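Dranditz local post

The Dranditz local post was a private mail service that carried letters and small parcels between the town of Dranditz and the railroad stop at Lotwood. It issued its own stamps, which were sold at the post's counter and by the drivers. Collectors treat them as local issues, and they are left out of most general catalogs.

History

The service was started by Ferdinand Tanner, a freight hauler, after the regular mail route was moved to the other side of the valley. Wagons left Dranditz every Wednesday and returned the same evening. Letters going beyond Lotwood needed a regular stamp as well, so covers with both kinds of postage are the ones most often seen in collections.
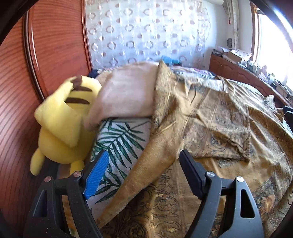

Tanner sold the business to the Yakubu freight company, which kept the stamps in use until the mail contract was restored. Remainders were sold in bulk to a dealer and account for most of the unused copies on the market.

Stamps

There were three values, all of the same design: a wagon wheel inside an oval, with the town name above. The low value is green, the middle value brown and the high value dull red. They were printed in small sheets on unwatermarked paper and perforated on a sewing machine, so the holes are uneven. Gum is thin and often cracked. The high value had a printing of 3073, of which 1557 were left as remainders.
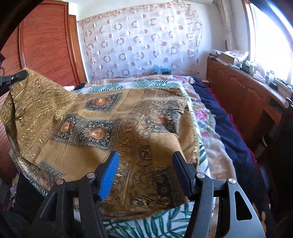
Forgeries

Forged copies are common. On the originals the wheel has a small break in the rim at lower left, and the forgeries show a complete rim. Reece Mellor's handlist records 109 covers accepted as genuine. The Pimix reprints, made for collectors, are imperforate and have no gum.

See also

Local post
Cinderella stamp
Parcel stamp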